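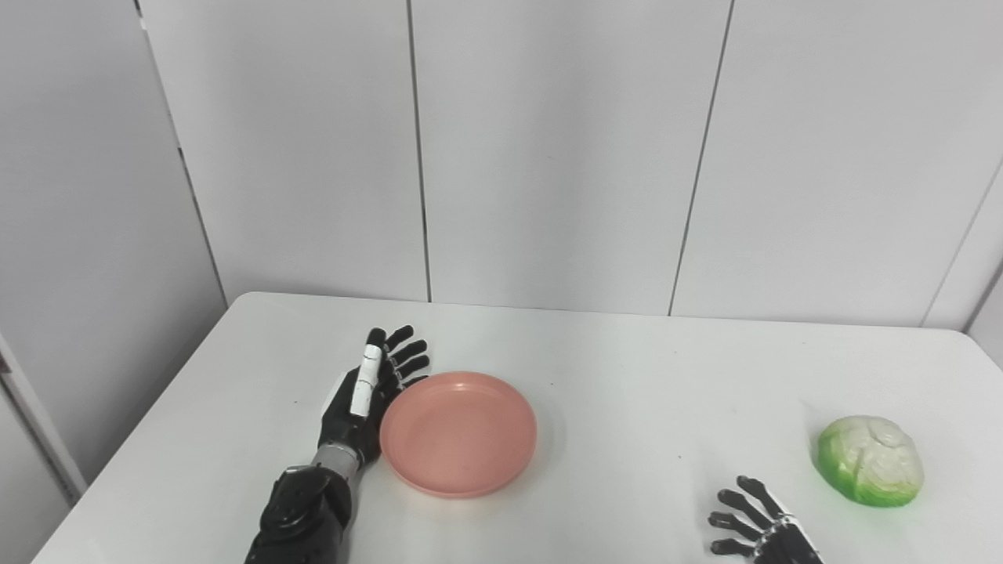 Pink plate and cabbage on the white table.

Gredska Street Garden Club: minutes from the March meeting

Hi all, Nia here with the notes again. Present were me, Temitope Haruna (chairing), Deok-su Na, Chang-ho Cheon and Eckhard Kuhlmann, who came in at 7:20 pm with mud up to his knees and a bag of leeks for everybody (thank you, Eckhard!).

Last month's minutes
Approved. Deok-su wants it on record that he said he would "look at" the back gate, and looking at it is what he did. It still sticks. He'll bring a plane and take a bit off the bottom.

Water
This took up most of the evening. The bill came to $295, and we all groaned. Chang-ho thinks the tap by the Yeom Lane side is dripping overnight, and Temitope is pretty sure the hose connector is the trouble. They went back and forth for a while and I stopped writing. What we agreed is that Chang-ho will change the washer first, and if that does nothing we buy the connector. I also asked if we could please, please turn the tap off at the wall when we leave.

Seed order
Going in to Waltov this month. We're having the same beans as last year, plus two kinds of cabbage, one early and one for the fall. Eckhard spoke up for kohlrabi and got more support than he expected, so that's on the list too. Temitope is placing the order, so get your extras to her by email and not on the back of an envelope (you know who you are).

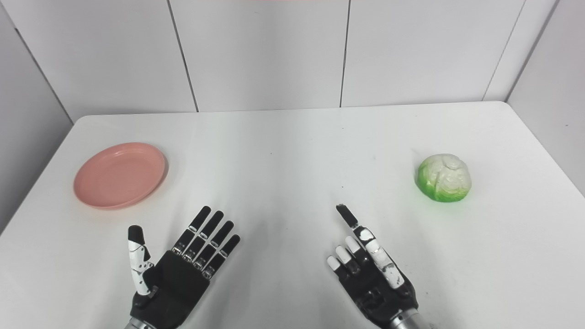
Plots
We have three people waiting and one plot coming free, the long one by the compost. It goes to the first name on the list. Deok-su asked about splitting it in half and I liked the idea, but Eckhard said the path would eat up too much of it, so we're leaving it whole.

Spring potluck
Yes, we're doing it! Food out at 5 pm, bring a dish and your own chair. I'm making slaw. Chang-ho is going to ask at Gomeck Hall about borrowing their long tables.

Any other business
Somebody's blue wheelbarrow is still behind the shed. Meeting closed at 8:45 pm and I went home with leeks.

Comments

Beanpole: Yay for kohlrabi. Can I still add onions to the order?

Nia M.: Yes, just email Temitope!

plot_by_the_gate: The wheelbarrow is mine, sorry, will pick it up.

Contact the club | © Gredska Street Garden Club | Back to top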